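Receiving weather satellite pictures at home: workshop tips

Cut both dipole legs to 53 cm and set them in a V. Solder the coax first, then seal the joint – tape alone lets water in by January.

Keep the feed line short. Mine is 16 feet and loses very little.

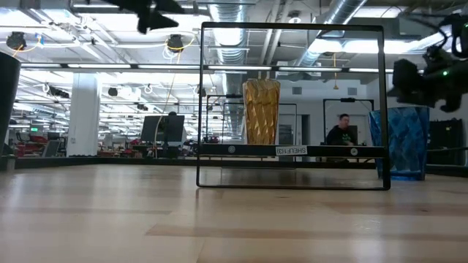 Amber vase on a black metal shelf.

Log each pass with its time and peak elevation. Skip the low ones until the antenna is working well.

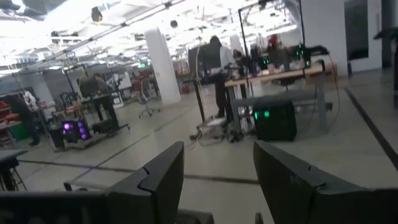 If the image has slanted edges, correct the sample rate in the decoder before you touch the antenna. Bands of noise at regular spacing usually come from a power supply – unplug chargers one at a time until they go.

Solène Tanguy, October 2021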